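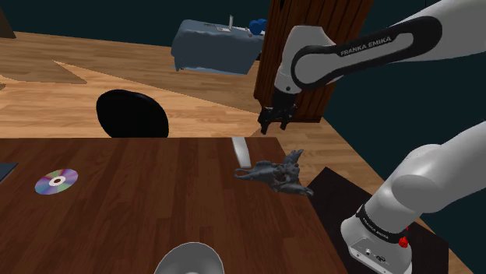
Mereana Doolan disagrees with the premise of this review. Her message, sent after she read a draft, was that a policy evaluator built on simulation should be judged by whether it ranks policies in the right order, and that whether its success rates match the real arm is a secondary matter. I have kept her objection in mind below, and I accept about half of it.

Kirnis is an evaluation kit for tabletop manipulation policies. It takes a trained policy, runs it in rendered household rooms with a simulated Franka arm, and returns a success rate, a confidence interval and a ranking against any other policies submitted in the same batch. The claim that matters is in the method note: visual clutter and background furniture are varied independently of the task, so that a drop in score can be assigned to one or the other. I tested release two over a month on a single workstation.

Installation

The installer resolved its dependencies without intervention. Asset download is the slow part. The configuration file is plain text and mostly readable, although the key that sets camera placement is documented under "lighting" for no reason I could find. Scene seeds are stored with each result, and every seed I replayed gave the same initial layout. Contact events after the first grasp did not always replay identically on the GPU backend. They did on the CPU backend, at a large cost in time.

Test procedure

I used 11 policies, all trained on the same pick-and-place data with different augmentation settings and checkpoints. Each was run in Kirnis and then on our physical arm, with matched instructions and similar objects. The physical side came to 1,204 trials. Rhys Cartwright scored them from video without knowing which policy was running. Trials with a hardware fault were discarded and repeated.

The simulated rooms are more varied than I am used to. A disc can share a tabletop with a dragon-like figurine, with a bed or sofa and a cabinet behind them. For a policy trained on bare lab benches, this is a hard shift, and it is the shift Kirnis is designed to measure. Reflective and thin objects are included, and they separate policies better than boxes and mugs do.

Results

Ranking was good. Rank correlation between simulated and physical success was high across the full set, and the top three policies were the same in both, in the same order. The errors were in the middle of the table, where physical scores were close enough that I would not trust my own ordering either.

Absolute rates were poor. Kirnis overestimated success on every policy, with a mean gap of 16 percentage points. The gap was not constant. It was small for upright objects with clear grasp points and large for flat ones, where the simulated fingers slide under an edge that a real gripper usually pushes along the table. Raising the friction setting made the flat-object gap worse. Lowering it broke the upright cases.

The clutter and background split held up in part. With the table contents fixed and only the room changed, scores fell a little for all policies and a lot for the two trained without color augmentation. The same two also failed on the physical arm when we moved it to a different room. With the room fixed and clutter changed, the simulated drop was larger than the physical one. I suspect the collision meshes, which are convex approximations and make irregular objects wider than they look. I did not confirm this.

Comparison

Jutbridge is faster and has a better viewer, but its scenes are few and its backgrounds are flat, so it cannot address the same question. Homberg has finer contact modeling and gave a smaller absolute gap on the five policies I had time to run. It also needs hand-built scenes, and I would not want to build many of them. The Espinoza scripts are still adequate for checking that a checkpoint loads and moves.

Licensing and cost

A single-seat academic license is $398 per year. That includes the scene library and excludes custom object import, which is sold separately - an odd decision for a research tool. Support answered two of my three questions.

Assessment

For choosing between checkpoints before taking up time on a real arm, Kirnis works, and on this use Doolan's argument is correct. For reporting a success rate in a paper it should not be used without physical trials beside it. The summary page prints the rate in large type and puts the ranking below it, and I would like to see those two swapped. Release three is listed for October, with revised meshes. I will rerun the flat-object set then.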